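How to Test Whether a Simulated Robot Can Clear a Counter

Can a robot clear off a kitchen counter yet? Sort of, sometimes, and it's great fun finding out! You don't need hardware for this one. A simulator, a two-armed robot model and a free evening will get you a long way. I run mine in a homemade setup I call Rodus.

Start with the mess. Mix the shapes up: something flat, something that rolls, a small box and a piece of cloth. Cloth is where things get interesting, as it has no fixed edges to grab and it looks different on every run. Put a couple of the small things on or against it too, the way they'd end up at home.

Next, decide what "clear" means and write it down before you run anything. My rule is simple: every loose item in its own spot, nothing on the floor, and a limit of 900 seconds. Then give the robot one item at a time. I like to begin with the flat one.

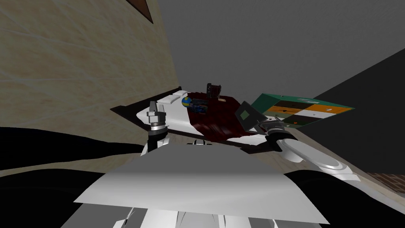

The right gripper has the checkered board up off the counter; the left gripper is still free. The red cloth comes later.

Watch the tilt as you lift. A flat board held by one gripper can swing a long way from level, and that's fine as long as it clears everything under it. If it keeps slipping, slow the lift down before you touch the grip force.

Now run the whole thing 200 times with the items shuffled (let it go overnight, it's worth it). Score each item separately. My rigid items do really well, the ball is so-so, and the cloth still beats the robot more often than I'd like. Folding it took 4 tries on my best run!

So, chores? Picking up and putting away is getting close, at least in a simulator. Laundry can wait. Next month I'm adding a second cloth and a drawer.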